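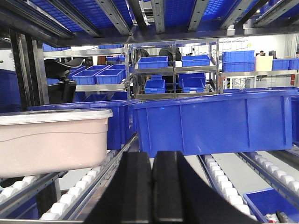 Prandon opened its picking hall in Jarkmont to visitors last Tuesday, and 30 guests from local warehouses, repair shops and technical schools came to see how a robot is prepared for bin handling. The hall is normally closed to outside people. For this day the company left the equipment as it is on a usual working day, with blue plastic bins on the roller tracks and more of them on the steel racks behind, so that guests could judge the task in real conditions. Staff stayed at their normal work during the visit.

**One task, shown slowly**

The demonstration started at 9 in the morning and was repeated after lunch for a second group. Its subject was a narrow one: how a robot with a two-finger gripper should approach a bin, take hold of the rim and bring the bin to the next position. Prandon chose this task from requests made by its customers, who store small parts and returned goods in bins of different sizes.

Gerrit Magagula, who leads the Jarkmont site, welcomed both groups and explained the program. He asked the guests to put their questions during the demonstration and not to keep them for the end. Many did so, and the first session became longer than planned.

"We wanted to show the work at the stage where it is now," said Magagula. "A finished film is nice to watch, but a person who runs a warehouse wants to know what happens when a bin stands a little crooked."

The Prandon team has prepared a list of 991 bin positions for its tests, and 21 of them were selected for the open day. Guests received the list on paper and could ask for a position to be repeated. The positions on low shelves were requested most often — this is also where customers report the most tiring work for their people.

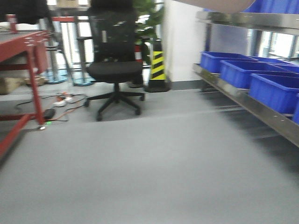

Impi Kauppinen remarked that in her building the low shelf is always the problem, and that she would accept a slower robot if it could work there through a whole shift without help. She also asked how much space must be kept free between the racks, a question which came back several times in the afternoon group.

Prandon answered that the required space depends on the rack type and on the size of the bins, and that it will send written guidance to all participants. The company did not announce prices or delivery dates at the event.

**Next steps**

Comments from both groups will be used in the next test period, which is planned for November. Prandon is preparing this period together with Seneviratne, its partner for storage planning. A second open day will follow at the Pladel site, with the same task and a larger choice of bins.

Companies and schools that wish to take part in the Pladel visit can write to the Prandon office in Jarkmont. Groups are kept small — please state the number of persons and the preferred time of day, morning or afternoon.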